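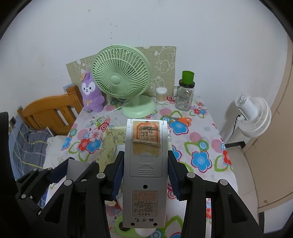
Moncrieff Ellska Waist Tow System

Home / Paddling / Sea kayak safety / Towing

In stock. Dispatched from Hurnstead. Orders placed before noon leave the same day, Tuesday to Friday.

Colour: Yellow / Black
Size: One size, adjustable
Line: Floating, hi-vis

The Ellska is a waist-worn tow system for sea kayakers who lead groups or paddle in company on open water. It replaces the older Moncrieff belt, which used a roll-top bag and a fixed-length line. The new version has a wide-mouth bag, a daisy-chained line that can be used short or long, and a release buckle with a larger toggle. Belts and bags from the two versions can't be mixed, as the attachment loops have moved.

Specification

Line length, fully deployed: 12 m
Line length, daisy-chained: 3 m
Weight, complete and dry: 800 g
Line: woven floating polypropylene tape
Belt: nylon webbing with foam-backed panel
Bag: coated nylon with mesh drain panels on the underside
Karabiner: stainless steel, wide gate, no hook on the nose
Float: closed-cell foam, threaded on the line behind the karabiner
Shock absorber: sheathed bungee section at the belt end
Buckle: Rernberg side-pull with ball toggle
Guarantee: 2 years

Belt and release

The belt closes at the front with a Rernberg side-pull buckle. It opens under load with one hand and works with the toggle facing either left or right, depending on which way up the belt is worn. The toggle is a solid ball, sized to be found by feel in neoprene gloves or pogies. Once released, the free end of the webbing passes through a single guide at the back of the bag and the whole unit drops away. There are no other loops for the tail to run through. Please don't add any.

Any excess webbing should be trimmed after fitting and the cut end sealed with a flame. Don't tie a knot in it, fold and stitch it, or tuck it back under the belt. A doubled end will jam in the guide, and we have had belts sent in as faulty where this was the only thing wrong with them.

The belt is worn above the spraydeck tunnel and below the lower edge of the buoyancy aid. On buoyancy aids with a long front panel it may ride up when sitting. If it does, try it lower and one notch tighter before sending it back. It will not sit well over a buoyancy aid with a bulky front pouch.

Using the line short or long

The line comes from the workshop daisy-chained to its short length. In this form it suits quick tows away from rocks or out of a surf zone, where a long line would be in the way. To extend it, unclip the small retaining clip at the bag end and pull. The chain runs out under moderate hand tension and doesn't need to be undone link by link.

For following seas use the full length. At the short setting the towed boat can catch up with the stern of the towing boat on the face of a wave, and the bungee will not prevent this.

The short setting can be restored on the water, but it is fiddly in wind and cold hands make it worse. Most people will stuff the full line back in the bag and re-chain it ashore. The bag mouth has a stiffened rim so it stays open while this is done, and the flap closes with hook-and-loop along the top edge only.
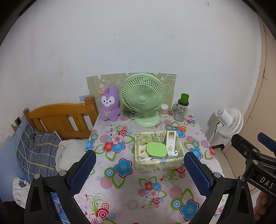
Re-packing

Start with the belt end. Feed the line into the bag in loose handfuls from side to side, working across the bottom, and leave the float and karabiner until last. The float sits across the top of the bag under the flap. The karabiner clips to the webbing tab on the right-hand side. Don't coil the line, and don't wrap it round the float.

After packing, do one full deployment on land before relying on it. Pull from the karabiner with the belt fastened and check that the line comes out without lifting the bag.

Towing loads

The system is meant for towing single kayaks with a swimmer recovered and back in the boat, or two rafted boats over short distances. It is not rated as climbing or lifting equipment, and no part of it should be used to haul a boat up a slipway or lash one to a roof rack. It should not be used in moving white water. The line is too long and the bungee stores too much energy for river work, and a rescue harness with a short cowtail is the correct item there.

In-line towing with more than one tower is possible. Each tower should be clipped to the bow deckline of the boat in front's towing paddler only through the belt system, never to a hatch cover, rudder fitting or toggle cord. Where the towed boat has worn decklines, pass the karabiner under both lines at the bow and back on to the tow line.

Field notes from coaching use

Lena Kaczorowski used a pre-production Ellska through a winter of leader training and returned it to us in March with a written report. Her main points were as follows.

The first float was too small and let the karabiner sink below the surface, so it was hard to retrieve with a paddle blade. It has been enlarged. The bag flap on the sample opened by itself when the wearer re-entered over the back deck. The hook-and-loop strip now runs the full width. She also asked for a longer bungee, which we tried and did not adopt, as it made the tow feel slack at low speed and gave no clear gain in a following sea.

Her remaining criticism is that the bag is bulky when rolling on the side it is worn. We agree. Moving the bag to the small of the back helps, but some paddlers will notice it on a layback roll, and anyone who wants the lowest possible profile should look at a deck-mounted line instead.

Care

Rinse in fresh water after each use, with the line out of the bag. Hang the line in loose loops away from direct sun. Wash sand out of the buckle under a running tap and work the toggle several times. No lubricant should be used on the buckle, including silicone spray. The karabiner gate can be given a drop of light oil at the hinge if it becomes stiff.

Check the following before each trip: stitching at both ends of the bungee, the outer sheath of the bungee for fraying, the gate spring, and the webbing where it passes through the guide. Replace the line if it has gone furry or stiff, or if the colour has faded badly along one section.

Spares

Replacement lines, floats, karabiners and bungee sections are sold separately. Bungee sections are pre-stitched and are fitted with a larks-foot at each end, so no sewing is needed. Belts are not sold as a spare part on their own. If the webbing or buckle is damaged, return the complete unit to Hurnstead for inspection and we will quote for the work.

Fit

Measure round the waist over everything you normally paddle in, including drysuit and spraydeck tunnel. The belt adjusts from small adult to large adult. Junior paddlers will have the foam panel overlapping the buckle and should not use it.

What's in the box

Belt and bag, assembled
Tow line with float, karabiner and bungee fitted
Instruction card
Spare retaining clip

Delivery and returns

Unused items can be returned in their original packaging. Please don't trim the webbing until you are sure of the fit - trimmed belts can't be resold and will be sent back to you. Guarantee claims cover materials and stitching. They don't cover wear to the line, UV damage, or karabiners left in salt water between trips.

Related items

Moncrieff deck-mounted tow line
Moncrieff contact tow, short
Paddle leash, coiled
Rescue stirrup, webbing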